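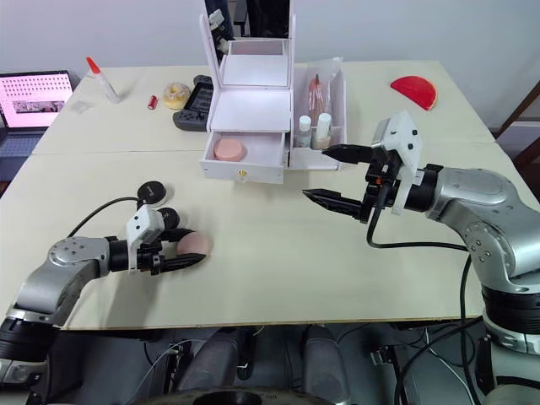

Visbridge is a rental and resale counter for stage and event makeup kits, and these are the questions we get most often at the front desk and by email. A kit can be booked for a day, a weekend or a full production run. Most of the answers below apply to all three. Small items cause more questions than big ones: a round pale pink sponge like the one on the table is never rented, only sold, while black compacts such as the two near it may come under different rules depending on what is inside. If your question isn't covered, write to the desk and include your booking number.

## Booking

**How far ahead do I need to book?**

Two weeks is enough for most of the year. School musicals and dance recitals fill the spring calendar early, so for those dates we suggest booking in January.

**What comes in the standard kit?**

The Thaler kit holds 34 items: brushes, palettes, a hand mirror, clips, a brush roll and sealed single-use products. The smaller Nekedix kit is meant for one performer and fits in a shoulder bag. Full contents are printed inside each lid.

**Can I swap items before pickup?**

Yes, up to 3 swaps per kit at no charge. Tell us at least two days before pickup. We can't swap items at the counter, as kits are checked and sealed the night before.

**Do you supply a makeup artist?**

No. We rent and sell equipment only.

## Hygiene

**Which items are rented and which are sold?**

Anything with a hard surface that can be fully disinfected is rented. That covers mirrors, metal palettes, spatulas, brush holders and cases. Sponges, puffs, mascara wands, lip products and opened creams are sold and stay with you. Pressed powder is sold too, but refillable cases can be returned for a deposit if the pan has been removed.

**How are brushes cleaned?**

Brushes are washed, disinfected and dried flat for a full day. After nine rentals a brush is taken out of the kits and goes to the practice bin, where students can buy it at a reduced price for use on paper or practice heads.

**Should I clean the kit before I bring it back?**

Wipe off loose powder and close all lids. Please don't wash the brushes yourself – water left in the handle loosens the glue, and we then have to charge for the brush.

**I have sensitive skin. Can I see ingredient lists?**

Yes. Ask for the sheet when you book. We can list what is in each product, but we can't tell you whether it is safe for you. Try a little on your inner arm well before the show, and ask a doctor if you have reacted to makeup in the past.

## Pickup, return and fees

**Where do I pick up?**

At the counter on Skorkell Street. The side door is for returns only.

**What if I'm late?**

The first two hours are free. After that we charge one extra day. Call us if you are stuck; when no one is waiting for the kit, we can usually extend the booking.

**What happens if something breaks?**

Normal wear is covered. Cracked mirrors and missing brushes are charged at the price on the contents list. Almost 9 in ten kits come back with nothing to charge.

**Is the deposit refunded in full?**

Yes, once the kit has been checked. Card deposits are released the same day, though your bank may take longer to show it.

**Can I cancel?**

Cancel up to three days before pickup for a full refund. Later than that, we keep half the rental fee and return the deposit.

Prices and terms as of January 2023.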